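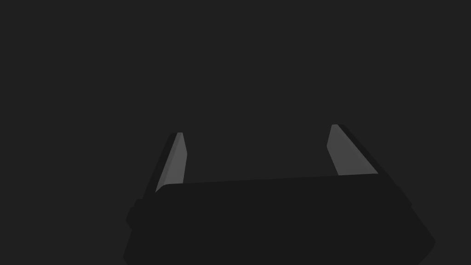
Building a transfer that holds: Ok-hee Yeo on short breaks by bus and boat

By Irena Kołodziej
25/02/2022

Ok-hee Yeo schedules short breaks for Lestum, a tour operator that sells two products on the Vaher crossing: a three-night stay in Nemmont and a longer loop that comes back through Tamstead. Both are sold as a single ticket covering bus, ferry, and hotel. Her job is the part between the bus door and the hotel desk.

"People read the sailing time and treat it as the time they have to be there," she said. "The number that matters is the close of check-in, and before that the time the bus has to be off the highway. I work from those two and put the sailing time in last."

For foot passengers at Vaher, check-in closes 30 minutes before departure. Yeo schedules the bus to arrive 75 minutes before. The difference covers unloading, the walk from the bus bay to the terminal, and one delay of ordinary size on the road. It does not cover two. In her records a second delay on the same run is rare enough that she would sooner rebook those passengers than ask every group to leave earlier.

The records go back one season. Last year Lestum ran 353 outbound transfers to Vaher, and 6 of them missed the boat. Four of those were on the same stretch of road works outside Tamstead, in August, before the departure was moved up by 20 minutes. Yeo said she should have moved it sooner. "I had the arrival times in front of me for ten days. They were getting later, and I was reading the average. The average was fine."

She now looks at the latest arrival in each week and plans against that. The change has made some departures earlier than customers would like, and the complaint forms say so. A 6:10 pickup in Tamstead is the one mentioned most often.

Luggage is the other large item. A full bus takes 22 minutes to unload if the bags were loaded in any order, and 14 if the drivers load by hotel. Loading by hotel means that the drivers need the room list the evening before, and the hotels in Nemmont release it at different times. One still sends it by fax. Yeo types that one in herself.

I asked whether the bags could be sent through separately, as some operators do. She has priced it. "It needs a second vehicle on both sides of the water and a locked cage on the boat. For a three-night stay the bag arrives after the customer wants it. For a week it might work. I would look at it again for the loop."
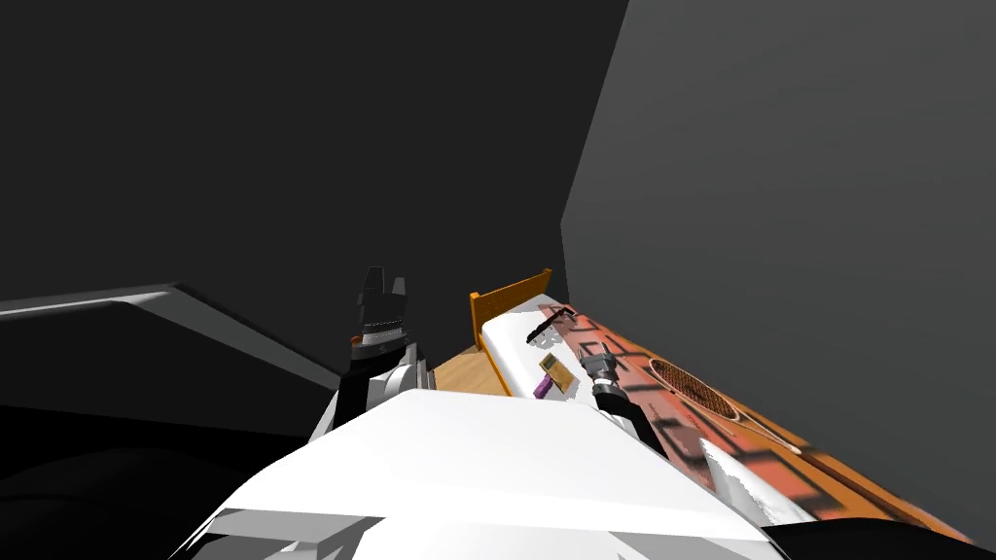 Plain gray walls and a low platform with small objects on it. Computer rendering.

The return leg is harder to plan than the way out. Passengers have spread across Nemmont, they are carrying more than they came with, and the last useful sailing leaves at 16:40. Miss it and the next one reaches Vaher after the last bus slot, so the group stays the night. Lestum pays for the rooms. Yeo would not give the cost of that, beyond saying it was enough to justify a second pickup loop through the town, which was added last spring.

The loop has five stops and takes 38 minutes. It used to have eight. The three that were dropped served one small hotel each, and guests there now walk to the next stop or call for a taxi at Lestum's expense. The taxi bill for the season came to $842. "That is cheaper than the fuel for the three stops," she said, "and it takes 11 minutes out of the run. I was surprised by the minutes. I had expected six or seven."

Weather cancellations are handled by a separate rule. If the ferry company has posted a warning by 18:00 the day before, Yeo calls the hotels and holds rooms for one more night without waiting for the final decision. The hotels allow the hold to be dropped until 9:00. She has used it more than 2 times this winter but did not want to give the full number before the season report is out.

What she would change, given a free hand, is the signing at Vaher. The bus bay and the foot passenger entrance are on opposite sides of the freight lanes, and the marked route goes around the long way. Drivers tell passengers to follow the fence – the fence has no sign on it at all. Lestum has asked the port for a painted line. The port has replied that the surface is due to be replaced and that the line will be considered at that point.

For people making the same trip on their own, her advice was limited to three points. Book the crossing before the hotel, as the rooms in Nemmont outlast the seats on the boat. Take the earlier of any two buses from Tamstead. Keep the printed confirmation within reach, because the ticket readers at Vaher do not always pick up a phone screen in direct sun.

The summer schedule for both products goes on sale next month. The 6:10 pickup is still in it.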